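The Night Ferry to Nodudska

Shanthi Chowdhury had waited her whole life for a storm this good. It came over the harbor at Nodudska just after supper, all purple and loud, and she ran straight down the hill to meet it with her coat on inside out.

"You'll be blown to Gekent!" shouted Henk De Haan from the ticket window.

"I'd love that!" she shouted back, and she meant it. She had never been to Gekent. She had never been anywhere you couldn't walk home from.

Henk sold her a ticket for the nine o'clock boat, number 1276, and stamped it twice for luck. The ferry was called the Samarakoon and she was a beauty, fat and white with a brass bell so bright you could see your own teeth in it.
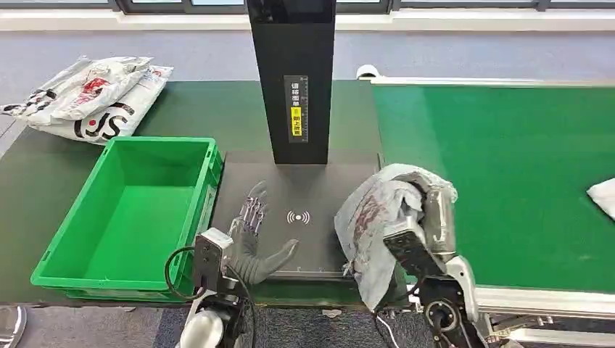
They were hardly past the sea wall when the first big wave came. Oh, what a wave! The whole boat climbed it like a goat going up a roof, hung there, and slid down the other side with every cup in the galley singing. Two old sisters held hands and whooped. A boy lost his hat and laughed so hard he had to sit on the floor. Shanthi hung on to the rail and tasted salt and thought, so this is what it's like, this is what the gulls have been yelling about all these years.

Somewhere past the Nostia light the rain quit and the stars came out, what looked like all of them at once. Henk, who worked the deck once the tickets were sold, brought her a mug of tea with five sugars in it.
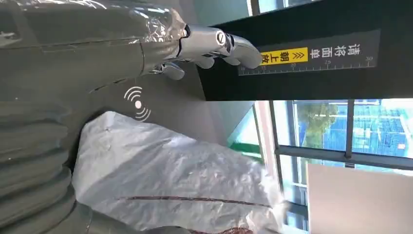

"So who's waiting for you over there?" he asked. She pulled a letter from her pocket, soft as cloth from being folded and unfolded since April. It was from her grandmother's sister, who had a house with a lemon tree and hadn't seen any of the family in 1000 Sundays (her own count, and she underlined it). Shanthi had carried the thing to the post office once, ready to mail it back with a no. She'd gotten as far as the counter. A sign there told you to put the shipping label face up, white letters and then black on yellow, with a pair of little black arrows to hurry you along, and she had stood holding her envelope face down until the clerk went to lunch.

"And then?" said Henk.

"And then I went home and packed!"

He laughed and pointed over the bow. Low on the water, one after another, the lights of Gekent were coming up.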